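Fulard Hand-Held Gripper Set
Buyer's notes and current pricing
Updated January 2025

In stock - ships from Mnguni warehouse
Set of two grippers, charger, hard case
Price: $1,085
Spare fingertip pads (pair): see Parts
Rental: $263 per month, two-month minimum

Is this the right thing to buy?

We sell this set, so read what follows with that in mind. We also take them back when they don't work out, and the returns pile has taught us more than the brochure has. Most of the sets that come back are fine. They were bought by people who had been told that a robot would be folding their linens by spring, and who thought the gripper was the robot.

A hand-held gripper is a recording tool. A person holds it, does the job with it, and the camera on it saves what the job looked like from the tool's point of view. Somebody then has to turn those recordings into something a machine can use. That part isn't in the case, and we don't sell it. If your integrator says it comes free with the hardware, ask to have that in writing.

What's in the case

Two grippers, left and right, with cameras mounted
One dual charger and cable
Four fingertip pads, fitted
Carry strap
Printed quick start card (the full manual is a download)

Not included: memory cards, a laptop, the recording software license, gloves, a table. We get asked about the table more than you would think. Any table at a comfortable working height will do.

What it's like on cloth

Fulard lists the set for "rigid and soft goods." We think those should be two separate claims. On boxes, bottles and jars the gripper does what it says. Cloth is harder. It sags, it doubles over on itself, and from up close one layer looks very much like the next. The tool's camera sits near the work, and when a sheet or a shirt comes up toward it there's not much else to look at.

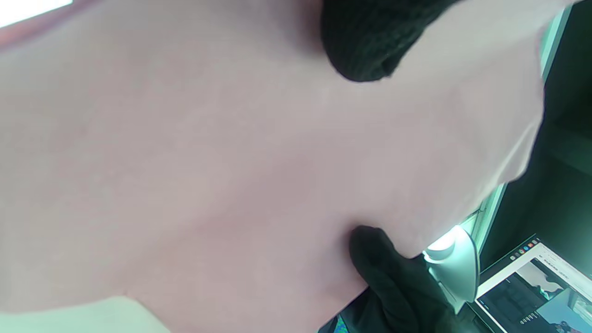
Thin cotton is the worst of it. A bare or gloved hand can feel whether it has one layer or two. The gripper can't tell you that, and the recording only shows it if the edge happens to be facing the right way. We would plan on throwing out a good share of your first week's recordings for this reason alone. Fulard doesn't publish a figure for it. We have asked twice.

Gloves help the people doing the work and may or may not help the recordings. Some integrators want dark gloves so that fingers stand out from pale goods. Others want bare hands. Find out which before you buy a box of either one.

Look at your room, too. Windows and bright fixtures wash out part of the picture, and screens left on near the table will end up in it. If your work area also has customer orders or payroll up on a monitor, turn the monitor or move the table.

What it will cost you

The purchase price is the part people budget for. Here's what we see on the invoices that come later.

Recording software license: $303 per seat, per year. You need one seat for each set in use, even if the same person uses both sets.

Storage: varies. Two cameras fill a drive faster than people plan for. Buy one larger than you think you need, then buy a second to copy it to.

Labor: this is the big one. Somebody on your payroll has to fold, sort or pack with a tool in each hand, slower than they would without it. Your output for that person drops while they do it, and we haven't seen a quote from any integrator that includes that loss.

Pads: they wear smooth. On smooth cloth you'll notice it sooner.

Shipping for repair: you pay outbound, Fulard pays return during the warranty year.

How many recordings do you need?

The Zilludance software partner page says a simple folding task can be learned from 500 recordings. We'd like to know which task, whose table, and how it was judged. Our customers who are still at it after a season have all gone well past that number, and they started over at least once after changing the table height or the lighting. Treat 500 as the point where you learn whether your setup is any good. Put a review date there and be ready to stop.

Rent or buy

Rent if this is your first try. Two months is enough time to find out whether your staff will put up with it. After that, half of the rental paid can go toward a purchase of the same set, provided the case comes back with everything in it.

Buy if you already have an integrator, a signed scope of work, and a named person whose hours are set aside for it. If any of those is missing, the set will sit on a shelf - we have had them returned with the film still on the camera.

Compared with the Fluvside grip kit

The Fluvside kit costs less and comes as a single gripper. It's lighter, and the trigger is easier on smaller hands. Folding a large item with one gripper means the free hand does half the job, and your integrator may not be able to use recordings made that way. For picking items out of a bin we'd choose the Fluvside. For towels and sheets we'd still point you to the two-gripper set, with all the doubts above.

Questions to put to your integrator before you order

Who owns the recordings?
What happens if we change our goods, say from cotton to a blend?
Which robot arm is this meant for, and have you run that arm on cloth?
Can we visit a site where it's running on an ordinary workday?
What do we pay if it doesn't work?

We had a customer send these out to three firms in December. One answered all of them.

Returns

Thirty days from delivery, unused or lightly used. Worn pads are deducted. Opened software licenses can't be refunded by us, so hold off on activating until you have charged both grippers and checked both cameras.

Lead time on a second set is longer than on the first, as Fulard builds those to order. Ask for a date before you pay the deposit.

Related items
Fingertip pads, soft, pair
Fingertip pads, ribbed, pair
Replacement charger
Hard case, empty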